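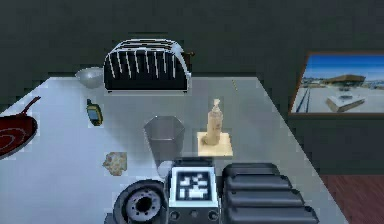 Blog > Workshop notes > Simulation

Yesterday I finished the maintenance of our simulated kitchen cell, and I want to write it down before I forget. People laugh when I say that a virtual robot needs maintenance. It does.

After the June update of Plirnano the arm stopped 5 mm before the cup. I checked the joint limits first, and I lost one evening with it. Then Radomír Kopecký asked me if I had looked at the marker on the arm. The marker size in the config file was still from the old model, so the pose was wrong from the beginning. I corrected it and ran 200 grasps on the cup. It failed in two.

I also made the contact of the ribbed part a little softer. The toaster I have left alone, its lever is a job for next week.

If you use the same arm, please save your config before you update.

Get new posts by email. Subscribe

© 2022 Anežka Polák | Contact | Back to top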